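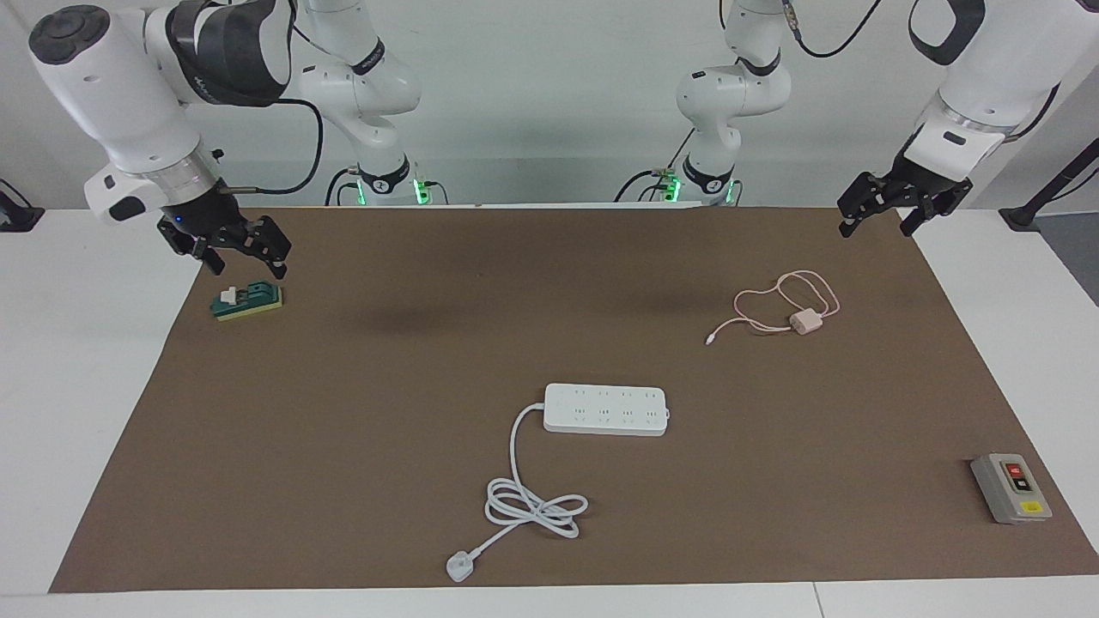 The work table in the club room, with a power strip, a charging cable and a gray switch box on the mat.

The first thing Joelle Shboul says to a new member is that the plug will win. She does not say it to make them afraid. She says it so they will not feel ashamed after two hours, when the gripper has pushed a phone charger across the mat for the tenth time and it still has not gone into a socket.

Shboul is one of two leaders of Plitside, a student robotics club which meets in a long room above a bicycle shop. I am not an engineer, and I came there in June because my nephew talked about it at every meal. I wanted to understand why young people who can plug in a charger with their eyes closed would spend a whole summer teaching a machine to do it.

The project is called Ornum. The task sounds small: with two arms, take the charger, put it in a power strip, and then press the buttons on a switch box in the right order. The students made the task themselves, after they lost badly at a competition the year before. In that competition they stacked cups. "We were good with cups," says Ferdinand Koller, who is nineteen and writes most of the control programs. "But a cup forgives you. A plug does not forgive."

He explained it to me with a pen and the cap of the pen. If you bring the pen to the cap a little crooked, your fingers feel it and they correct, and you never notice. The arm must learn this correction from the people who guide it. So the members take turns to guide the arms by hand controls, again and again, and every attempt is saved. When I visited they had 225 good attempts and a much bigger number of bad ones. The bad ones are kept too. Branwen Gwynne has the job to look through them and write in a few words what went wrong, and her notes are the best reading in the club. "Too proud," says one. "Came from the left again," says another.

What surprised me most was the cable. I had thought that the plug would be the hard part and the cable would only follow. But a cable has its own opinion. It lies in a different shape every time, it catches on a finger of the gripper, it pulls the charger back when the arm goes forward. Koller wanted at first to tape the cables down, and there was a long argument. Gwynne was against it, and she won - in a real kitchen, she said, there is no tape.

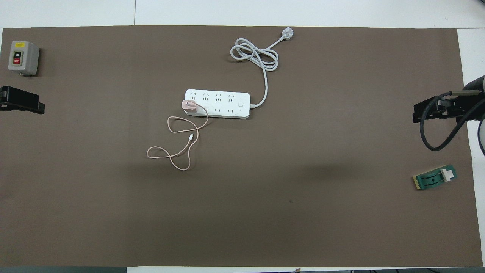
The pink charger in the power strip, with its cable lying in loops on the mat. The gripper is at the right.

I asked about the small green circuit board, which has its place on the mat too. It belongs to the next stage. There is a white toggle on it, and the students want the arm to move this toggle after the charger is done. Notburga Holzer, the youngest in the group, has taken this part for herself. She is sixteen and she speaks very little, but she had filled a whole notebook with drawings of how a finger can approach a switch. She showed me only two of the pages. The others, she said, were wrong.

The club does not have much money. Members pay a small fee, and an electrical supply company, Rainer, gives power strips and cables when the old ones are too damaged. Urs Ruchti, a retired school teacher who started the club together with Shboul, keeps the worn ones in a box under the window. He likes to give one to visitors and let them try to plug it in with a pair of kitchen tongs. I tried it. It took me longer than I want to write here, and the students were polite about it.

Ruchti does not touch the arms if he can avoid it. He says that his work is to ask the slow questions. When somebody comes to him and says that the program is better now, he asks, better than when? Then they have to go back to the table and measure. On the evening I was there, Koller had changed the speed of the last small movement, and he was sure of it. They ran the same test 41 times before anyone was allowed to say a word about it. It was a very quiet evening, only the motors and sometimes a chair.

The result was a little better, and Koller was disappointed, because he had hoped for much better. Shboul wrote it on the wall chart anyway, in the same pen as all the others.

In autumn they will take Ornum to the student meeting in Plandavari, where other clubs will show their own tasks. Holzer hopes to have the toggle ready by then. My nephew has been told he may guide the left arm for one full evening, and he has already asked me twice what time I can drive him.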